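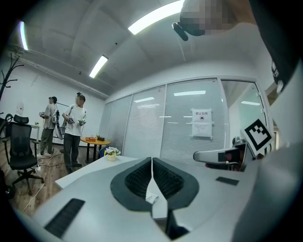 A visit to the Clitar open day in Hastport

By Melur Siregar
November
2 min read

Clitar makes knitwear and plain jersey basics, and once a year it lets the public into its workshop in Hastport. I have worn the same Clitar cardigan for five winters, so I booked a place. Tickets were free but you had to reserve, and the 10 am slot had 48 people in it.

I took the train from Staston and walked from the station. We were split into groups at the door and given a paper map. My group started with the yarn store, then moved on to the knitting floor. Most of the wool arrives undyed. The navy and the rust are dyed in Doucette and come back on cones.

The knitting floor is loud. A guide explained how a sleeve is shaped on the machine, with fewer stitches towards the cuff, so there is hardly any waste to cut away. Linking comes next — joining the collar to the body, loop by loop. I watched one woman do a full collar and didn't see her look up.

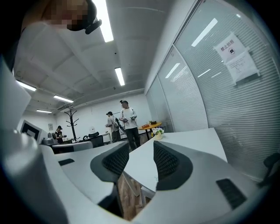 Clitar open day, Hastport.

After that came pressing and checking. Each jumper is turned inside out and looked at under a lamp. Small faults go to the mending table and larger ones go to the sample shop, which is where most of us ended up. Cardigans were marked down and there was a rail of odd sizes. I bought a grey crew neck with a mended elbow. The new spring style, number 754, was on show but not for sale. It has a wider neck and a shorter body, and I preferred it in cream.

The workshop turns out over 1,000 pieces a month at this time of year. Tea was in the old packing room and the queue was long — go before the shop if you can.
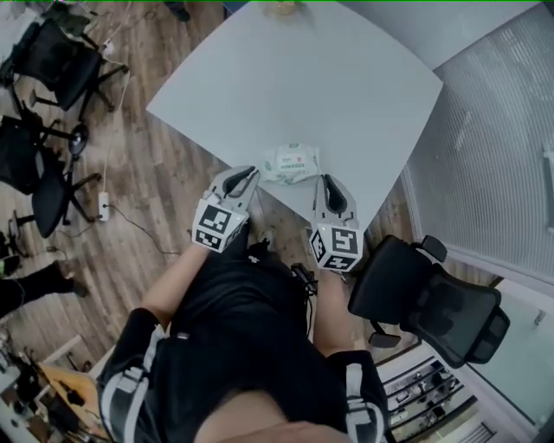
Can you order something in your own size on the day?

Only in the core colours. You fill in a slip at the shop till, pay in full, and they post it when the next batch is finished.

I was back at the station by half past one.

Contact | Copyright Melur Siregar | Back to top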